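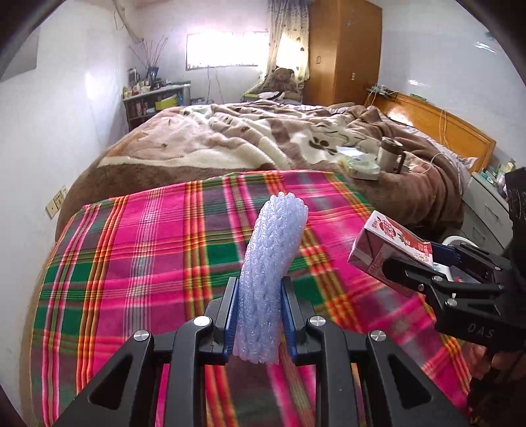
Foam fruit sleeve and juice carton over the plaid blanket, with the mug still on the comforter.

Unit 7: Clearing a Bed That Has Turned Into a Table

Most of us have done it, and I include myself! A bed is wide and soft and close at hand, so down go the drink, the snack and the packages, and by bedtime there is hardly room for a pillow.

Start with whatever can spill. A mug comes off first, standing upright, then any juice carton (give it a gentle shake, there is often a mouthful left). Foam sleeves from fruit can be kept in a drawer; Loubna Kabbaj slips hers over glasses when she packs. Follow any cable back to its plug before you pull a blanket, please.

Only then shake out the comforter and fold the blanket across the foot.

For next time: try it at home and bring two notes to Ilham El Fassi.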